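Bench 2 notebook — hat stand task, left arm fault
September, started 7:40 am
K. Amoah writing, Dagim Derese on the e-stop

Picking up from where Dagim left it last night. Left arm dropped out twice during the cap task, both times with the fingers near the pole. Log code is the same for both, 1195, joint torque over limit, then a hold. Right arm carried on as if nothing had happened, and that's the part I don't like. If one side goes into hold the other should stop too. We asked Cundari for that in the spring and were told it was in.

Checked before power up
— collars on the left arm, all tight
— fingers, no visible bend, tips ok
— cable from the gripper housing. Ran my thumb along it, one stiff spot close to the connector. Not broken thru. Marked with tape.
— zero offsets against the sheet in the Dankwa binder, match

Cap and stand set out the same as yesterday. Didn't touch the bagged stock along the back, Dagim wants it left so the runs compare.

Run 1, half speed. Fine. Cap on the stand, no complaints.
Run 2, half speed. Fine.
Run 3, full speed. Left arm came in to steady the stand, heard a tick from the wrist, fault, hold. Right arm kept going toward the cap. Dagim hit the stop. He was quick but it shouldnt come down to him being quick.
Run 4, full speed, left cable untaped from the arm so it had more slack. No fault.

So slack matters. My guess is the cable comes up tight when the wrist rolls over and the controller reads the drag as a collision. Four runs is nothing, not claiming it's solved. Dagim thinks encoder. Could be both.

Position we care about is left fingers open at the pole and right fingers on the brim. Both arms are committed by then and there's very little room to back out without taking the stand over.

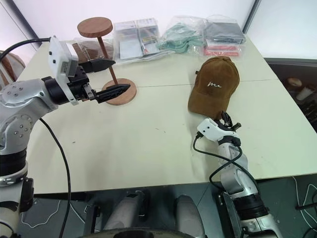

The two stops are not linked

Went through the config over lunch. Link flag is there and set to on, but it's sitting in the old Kiltaleck profile and we've been loading the Sturkix one since the gripper change. Sturkix has no line for it at all. No warning either, it just defaults to off. So every run since the change has been with unlinked arms. Counted back in the log: 1,932 cycles. Nobody hurt, nothing broken, still going in the incident book. Dagim is writing it up, I'll countersign.

Added the flag to Sturkix by hand. Tested by forcing a hold on the left with the right arm mid move and the table clear of people. Right stopped. Repeated from the other side, left stopped. Saved as a new profile, old one renamed so it wont get loaded by habit.

Cable

Rerouted left with a bigger loop at the wrist, one less tie. Replacement for the stiff one ordered, part 46 on the spares list. Until it's in:
— half speed only on bench 2
— second person on the stop, every run, no exeptions
— hands off the table while either arm is live, even to fix the cap

To do
— ask Cundari why a missing line loads without an error
— check bench 1 for the same profile (do this FIRST tomorrow)
— swap left and right cables once the new one's here, see if the fault follows the cable. If it stays on the left, Dagim gets his encoder and I buy the coffees
— torque trace from run 3 still to be exported, disk was full

Powered down 4:15 pm, key in the drawer.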